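Drivonlow says its new winter coats need washing just once a year

Clothing firm Drivonlow has told shoppers they can leave their padded coats out of the washing machine for a whole winter, as part of a campaign it says will cut water use and make clothes last longer.

The "One Wash Winter" campaign starts in October and covers the firm's own Firkik range, which it says has a lining treated to hold back smells. Buyers who sign a pledge not to wash their coat more than once before spring will get 15 per cent off their next order.

That discount can only be spent with Drivonlow, and only on full-price items. For a campaign that asks people to get more wear out of the coat they already own, it is an odd sort of reward.

The firm also says an unwashed coat stays warm for longer. Asked how it knew, a spokesman pointed to a trial run by Ukus, a testing company which Drivonlow paid for the work. The trial used 11 coats and lasted 4 weeks. No winter I can remember was over in 4 weeks, and the summary sent to this site does not say whether anybody wore the coats or whether they hung on a rail.
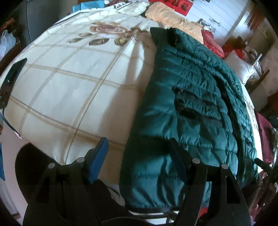
A quilted puffer jacket on a bed. Padded coats are often worn for months between washes.

Myung-ja Hong, who has run a repair and cleaning shop for 15 years, was not won over. She agrees that too much washing can flatten the filling, but says most of the coats she sees have the opposite trouble.

"People bring them in with the collar black and the cuffs stiff," she said. "Grease gets into the cloth and then it's hard work to shift. Twice a winter on a cool wash does no harm if you dry it properly. I don't know why you would need to sign anything."

She was doubtful about the treated lining too. Sweat and make-up mostly end up on the collar, she said, and Drivonlow's own leaflet does not claim that the collar is treated.

A rival chain, Lim, ran a similar offer last year and dropped it after 5 months. It has never said how many people took part, or how much water was saved — if any was.

Drivonlow says it will publish its own results in spring. It has not yet decided how it will check whether customers kept to the pledge.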